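Ticket: Key hooks, side entry, Bollarville office
Status: Reopened (again)
Priority: Low, says everyone with their own key

Reported: the Pesta storeroom keys can't be found on the hooks, which is where we keep them so they can be found.

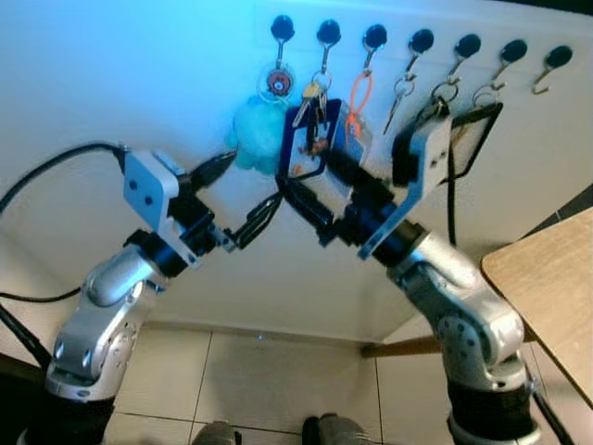 Logged by Amirul Lau | April 30, 2023

Checked the row. The bunch with the brass keys is on the second hook, beside the teal plush. Tried the brass ones in the storeroom door. One fits the Stinier cabinet. None fits the storeroom.

The single slender key on the fourth hook goes in, turns a little and reconsiders. Graphite didn't help.

Ah-rin Yoo suggests labels. We bought 100 labels in September. They are in the storeroom.

Compare the row with the second hook bare, and a red ball keychain on the fifth: 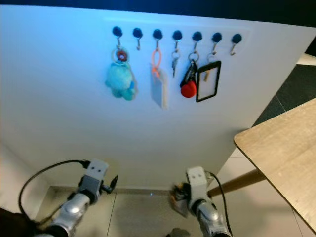

Next steps

1. Return borrowed keys to the hook they came from.
2. Ask Abou Jaoude for a spare storeroom key.
3. Leave the plush where it is.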